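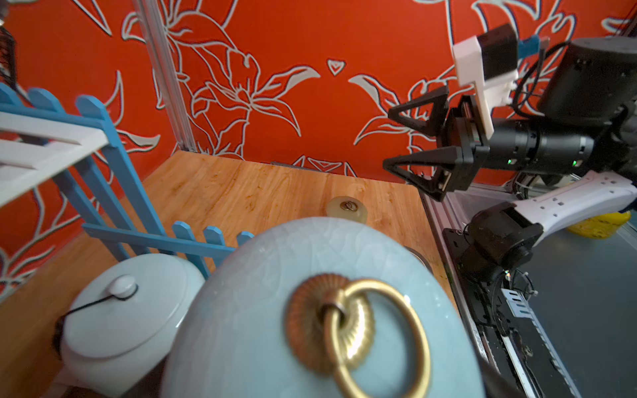
Dry food goes stale mostly by taking up water from the air, and the container it sits in decides how fast that happens. Our project compared how well different kinds of kitchen jars keep plain crackers crisp. Ceramic jars were the reason we picked the topic, as many people use them on the counter and few people know how well they close. Lids also come in very different forms. A large one in pale blue crackle glaze with a brass ring to lift it by is handled differently from a small white one with a round knob and a cord tied around it, and neither style tells you much about the fit at the rim. The fine lines in a crackle glaze raise a second question, which is whether the glaze itself lets moisture through. We did not have the equipment to answer that one, so this report deals only with lids.

Method

We used four containers: a glass jar with a rubber gasket and wire clamp, a ceramic jar with a loose lid, a ceramic jar with a cork ring under the lid, and a tin with a push-on lid. An open bowl was the control. Each one got 100 grams of Kultari plain crackers from the same carton, weighed on a Schnyder kitchen scale that reads to the gram. The containers stood side by side on a shelf in the Marnell building in Trurkbridge, away from the window and the radiator.

The test ran for 24 days in August. Once a day we weighed each container without opening it and subtracted its starting weight. Every third day we also opened each lid for one minute, to copy normal use. Air temperature and humidity on the shelf were logged every half hour. After the battery ran out and was replaced we had 1113 usable readings, with a gap of most of a day in the second week.

Results

The open bowl gained weight fastest, as expected. It was up four grams by the third day and ended the test up seven. The loose-lid ceramic jar followed the same curve with a delay and finished up five grams. The tin gained three grams and the cork-ring jar two. The glass jar with the clamp gained one gram, and that could be the limit of the scale. 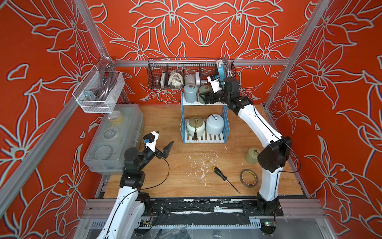
The weight gain did not go in one direction the whole time. During a drier spell in the third week the open bowl lost a gram and then gained it back. The loose-lid jar did the same thing two days later. The other three showed no change we could measure, so they were slow in both directions.

We also did a snap test. Two of us broke a cracker from each container and rated the sound from one to five without knowing where it came from. Crackers from the bowl were rated one by the sixth day. Crackers from the loose-lid jar got there on the thirteenth. The cork-ring jar and the tin were both rated three at the end, even though their weights were different. The glass jar stayed at five.

Sources of error

The scale is the weakest part. A gain of one or two grams is close to what it can show, and a scale reading to a tenth would have separated the tin from the cork ring more clearly. The jars were also not the same size. The loose-lid jar had the most empty space above the crackers, so it held more damp air each time we opened it. The snap test depends on the person, and our two scores differed by one point on several days - we used the average.

We first planned a second run with a bowl holding 200 milliliters of water next to the jars, to raise the humidity. There was not enough time left for a full run, so it is not included.

Findings for home use

For crackers eaten within a few days, any lid is good enough. For longer storage the gasket jar was clearly best. A cork ring helped a ceramic jar a good deal compared with a loose lid. Crackers that had gone soft could be dried again in a low oven, but we tried this only once, on the crackers from the bowl, and they came out a little darker than before.

This site uses cookies to remember your settings. By continuing to browse you accept their use.

Student Projects | Contact | Copyright | Back to top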